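Clinov erweitert Schulungsprogramm für Apothekenpersonal im ländlichen Raum

Ab Dezember können Apotheken außerhalb der großen Städte ihre Beschäftigten kostenfrei zu den Abendkursen von Clinov anmelden. Das teilte der Fortbildungsträger heute mit. Zur Verfügung stehen 600 Plätze. Bisher beteiligen sich 51 Apotheken. 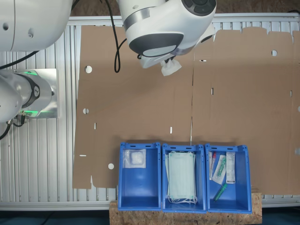

Der Lehrgang umfasst 18 Unterrichtsstunden und läuft über sechs Wochen. Behandelt werden Wechselwirkungen, Beratung bei Dauermedikation und der Umgang mit Lieferengpässen. Die Kurse beginnen jeweils um 19 Uhr und finden online statt.

„Viele Betriebe konnten tagsüber niemanden freistellen“, sagt Programmleiterin Nayeli Valderrama. „Deshalb haben wir den Unterricht komplett in den Abend gelegt.“

Die Kursunterlagen stammen vom Fachverlag Erkeo. Für die fachliche Prüfung ist Apothekerin Gwenllian Powell zuständig.
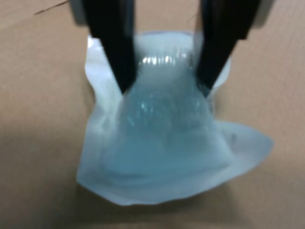 Wer kann teilnehmen?
Angemeldet werden können PTA, PKA und approbierte Kräfte, auch in Teilzeit. Die Anmeldung erfolgt über die Apothekenleitung.

Pressekontakt: Tumaini Swai, Clinov, Unternehmenskommunikation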